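老纺织街的花边铺子要搬家了，周二还能去逛一天

上周末我又跑了一趟老纺织街，本来只想买两卷滚边，结果在戈迪尼奥（Godinho）花边铺门口站了快一个钟头。门上贴了张手写的告示：本店一月底搬到河对岸，旧址最后一个营业日是周二，早上九点开门，卖到下午六点。

我愣了一下。这家店我从念书时就去，玻璃柜台、木头抽屉、拉开就掉线头的那种老抽屉，居然也要搬了！

店主格拉萨·马塞多（Graça Macedo）正蹲在地上捆纸箱，看见我进来，头也没抬就说：“要什么自己翻，翻乱了也没关系，反正都得装箱。”她告诉我，房东把月租涨到了900欧，她跟对方谈了两回，没谈下来。新铺面在河对岸的染坊巷，月租便宜240欧，就是小一点，没有后院。后院以前是晾布样的地方，夏天她还在那儿请老顾客喝柠檬水，我喝过两次，挺酸的。

搬家最头疼的是存货。格拉萨说店里登记在册的花边样片有3,000片，最早的一批是她婆婆手里留下来的，夹在旧账本里，纸都发脆了。机织的好办，卷起来就走；手工钩的那些她不放心交给搬家公司，打算自己开车一趟一趟地送。帮她整理的是外甥女玛法尔达（Mafalda Pinheiro），在学校念服装，趁放假把样片按花型重新分了类：扇形边一箱，叶子一箱，圆花一箱，剩下分不清的全塞进一个写着“以后再说”的箱子里。我翻了翻那个箱子，好东西最多，差点出不来。

价格方面，旧址清货这几天，零头花边按把卖，一把两欧，长短看手气。成卷的Tonis棉线花边打八折，Dutex的弹力花边不打折，但买两卷送一小包珠针。我买了一卷米白的、一卷墨绿的，又抓了三把零头，回家铺在床上，我家那位看了一眼，问我是不是要开店。

隔壁修缝纫机的埃尔德（Hélder Amaral）倒是不搬。他的租约还有几年，不过他也有点失落，说这条街上以后就剩他跟面包房了。“她那边来买花边的人，有一半会顺手把机器拎到我这儿来，”他说，“现在得我过河去找她们啦。”他正考虑每个星期去染坊巷摆半天摊，专门收机器，修好了再送回去，具体哪天还没定。

街坊里也有觉得搬了更好的。住在染坊巷的茹迪特（Judite Calado）一听消息就高兴坏了，她膝盖不好，过桥那段坡走得费劲，往后下楼就能买到线。她还提了个要求，希望新店里放两把椅子。格拉萨说椅子有，就看摆不摆得下。

新店的开张时间暂定二月头一个星期六，上午十点。头一批进店的200位客人每人能领一小片钩花杯垫，是格拉萨和几位老顾客冬天里凑着钩的，颜色随机，不能挑（我已经问过能不能挑了，不能）。原来每月一次的钩花课也会恢复，还是瓦尔特（Valter Falcão）来教，初学的从圆形花片起手，自带三号钩针，线由店里出。他讲课慢，一圈针数能数三遍，手笨如我也跟得上，推荐！

另外提醒一句，旧店只收现金，刷卡机已经先搬走了。街口那台取款机经常没钱，最好提前取好。开车去的话别停面包房门口，早上送面粉的车要进出，我上次就被按了半天喇叭。 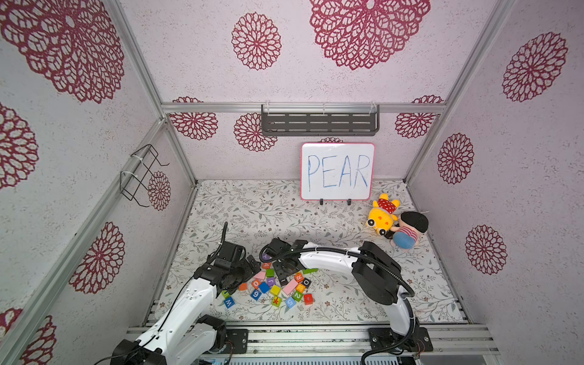
搬迁信息

旧址：老纺织街，周二最后一天，九点至十八点，仅收现金
新址：染坊巷，二月头一个星期六上午十点开张
钩花课：二月恢复，到店报名，名额满了就排下个月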